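Trarnerside Town Council – External Relations Working Group
Minutes of the meeting held Sep 5, 2022
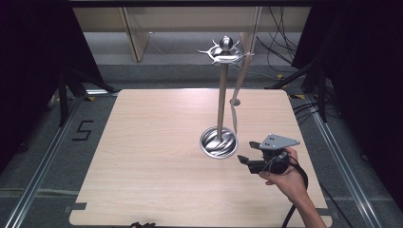 1. Liaison officer vacancy. The chair, Sum-yee Tseng, reported that the liaison officer to Prirkberg had resigned with immediate effect. Four members of the council had asked for the resignation in writing, citing unanswered letters on the joint water purchase. Interim duties pass to the deputy clerk. Members noted that the refreshment table now has a metal mug tree with a utensil hanging from one of its hooks; the clerk will add the mug tree to the inventory of room fittings. The vacancy notice will be posted under standing order 41.

2. Correspondence. The clerk tabled 199 items received from residents on the Prirkberg agreement. Of these, 154 asked the council to reopen talks. The remaining 45 raised other matters and were referred to the relevant departments. No reply has been sent to date. Agreed: one standard reply, text to be cleared by the chair.

3. Water purchase agreement. Draft 3 was received from Miseck, acting for Prirkberg. Clause 7 (termination) is unchanged from draft 2. Clause 9 now sets the supply period at 606 days, with one extension by mutual consent. The deputy clerk asked whether the extension needs a full council vote. Legal advice – requested in writing from Xiong – is outstanding. Item deferred.

4. Motion on oversight. Moved and seconded: that the liaison officer report to this group before each session of the full council, and that the reports be attached to the public agenda. An amendment to delete the words "public agenda" was put and lost. The motion was carried without change, two members abstaining.

5. Actions. Clerk: vacancy notice, standard reply. Deputy clerk: comments on draft 3, clauses 7 and 9. Chair: letter to the Prirkberg mayor's office proposing a joint session in November.

6. Any other business. None.

Minutes to be approved at the next meeting.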